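# The bracket corner

Updated May 31, 2018

Every workshop has a part it is secretly about. Ours thinks it is about the Lisetti cabinets, which are tall and handsome and get shown to visitors. Anyone who has spent a week on the floor at Rafferty knows it is about brackets.

They are flat stamped trays in silver sheet metal, with raised edges, a few cutouts and a curved notch at one end. They arrive in totes, they leave in totes, and in between they turn up in coat pockets, on windowsills and once in the biscuit tin. Colin Haworth, who has fitted more of them than anyone living, calls them "the trays". Purchasing calls them by a part number so long that it wraps on the label. The rest of us say bracket, and the new starters say "those things" until April of their second year.

The other gallery pages have the cabinets, the loading bay and the summer do (Arvid Forsberg in a hat). This one belongs to the corner by the white cart rails, and the notes come first so that they get read.

## The totes

Blue corrugated plastic, bright when they were new and still fairly bright in the places that don't get knocked. The rims are the history of the building. If we have painted something in the last few years, a streak of it has ended up on a tote, and Humaira Swati claims she can date a tote from its colours the way people do with tree rings. She has never been proved wrong, mainly for lack of anyone willing to check.

We were once told to replace the lot. A quote came from Pitier for grey ones with lids. The lids were the sticking point. A lid is somewhere to put your tea, and after that it is furniture, and you can't get at the brackets without clearing a table first. The blue ones stayed.

## The orders

The minimum order used to be 1,000. Then Grundon changed their price breaks and somebody with a spreadsheet worked out that 4,000 was only slightly dearer, in the sense that a second car is only slightly dearer than a first one if you don't look at the total. We took 4,000. For most of a winter there were brackets under the stairs.

We are now back to the smaller order and nearly everyone is speaking again.

## Which way up

Flat side down, notch to the right. This is written on the wall in Hanne Hafþórsson's handwriting and applies on the bench. Inside the tote, brackets may lie as they please, a compromise reached after a long meeting with poor sandwiches.

Why to the right? Hanne says the cabinet door hangs that way and you save yourself a turn of the wrist. Colin says he is left-handed and has been turning his wrist since the day he started, thank you for asking.

## Taking them out

One at a time. It is tempting to grab a handful, as they sit together nicely, and the raised edges then lock and you are holding a sort of metal sandwich that has to be talked apart. Myroslav Melnychuk can do it with a tap on the heel of the hand. The rest of us go and find Myroslav.

- Look along the edges before you pick one up. A burr is small and will find you.
- If the stamped recess has a dent in it, it goes in the other tote, the one marked NO.
- The tote marked NO is not for crisps packets.
- When you get to the last few, tip nothing. Reach in.

Reaching in is the unpopular part. The last of any batch settles against the side, flat to the floor of the tote, and lifting a flat thing off a flat surface with gloves on is a good way to meet your own temper. A fingernail would do it, and the gloves are there to stop you using one.

## The odd ones

A full cabinet takes 13, a number that pleases no one. Whatever we order in, there is a remainder, and the remainder lives in the corner until the next delivery. Arvid once proposed a cabinet that took 12. It was a decent drawing, and we still have it, holding a door open.

There is also the matter of the 60 that were stamped with the notch at both ends. They look very smart and fit nothing we make. Humaira has two at home as soap dishes and reports that they drain well. Ask her if you would like a pair, or several pairs, or could bring a van.
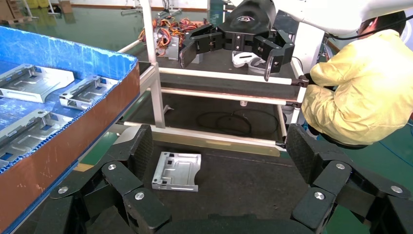

*Three in the tote and one out, notch to the right. Hanne has been informed.*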